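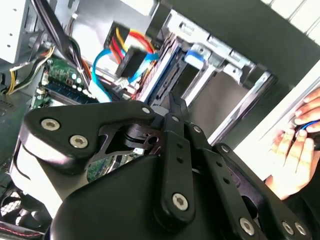
Inside the case, with the drive still in its cage.

Gurnwood Road, half past nine at night, and Amanuel Weldu had the side off his father's computer.

He'd said he would only look. Twenty minutes, he'd said, then bed, and Akari had made the face and gone up without him.

Two screws in a saucer. The torch rolling about. Cables everywhere, red and yellow and black all tied in one fat bunch, and a pale blue one looping across the lot like somebody had thrown it in from the doorway.

The drive was on the right, in its metal cage. That was the thing. That was all he wanted, really. The rest could go to the tip.

His father had bought the machine from Bangera's, the shop by the bus station, back when there was a shop by the bus station. Carried it home on the 21 with the box on his knees. Wouldn't let the driver touch it. Then nine years in the back room with a tea towel over it, and every night the hum through the wall, and the keys going, two fingers, slow. What are you writing, Dad? Letters. Who to? People.

April now. The house to be empty by the end of the month.

He pulled at the wrong plug first. Stiff. Pulled again and took the skin off a knuckle, said something, sucked it. There was a little blue latch near the top of the cage and he looked at that for a while. Press or slide? Press. No. He got his thumbnail under it and it went with a snap so loud he thought he'd broken it and sat there, heart going, listening for Akari on the stairs.

Nothing. The boiler ticking.

"You could pay someone," she'd said at dinner. "Plavura do it. They put it all on a stick for you."

"I know they do."

"So?"

So he didn't want a lad in a polo shirt reading it before he did. Couldn't say that though. He'd said it was the money, and she'd let him.

The drive came out a bit at a time, catching on one side. Lighter than he expected. He held it in both hands, then didn't know where to put it, so he put it on the tea towel, the same tea towel, the one with the lighthouses.

Then the cable, the borrowed laptop, the wait. A light. A click that made his stomach drop — and then a whir, the old whir, teh same one that used to come through the wall.

One folder on it called LETTERS. He opened it.

3,537 files.

He scrolled. It just kept on. To the council about the bins. To the council about the bins again. To his aunt, to the bank, to a man who'd sold him a bad ladder. To a newspaper, very cross, about bread. And then in between them, small ones, no address, all with the same first word in the name. His. Amanuel exam. Amanuel new job. Amanuel and the girl from the library.

She'd never worked in a library. She'd been sheltering from the rain.

He clicked on that one. The first line came up, Dear son, I liked her very much and I said it badly, and he got up and walked to the window and came back.

Read it standing. Read it again.

"Are you coming up?" From the landing. "It's gone eleven."

"Two minutes."

"You said that before."

"Come down a sec," he said. His voice came out odd so he tried it agian. "Akari. Come down. You're in it."

Her feet on the stairs, quick. He moved the saucer so she'd have somewhere to sit.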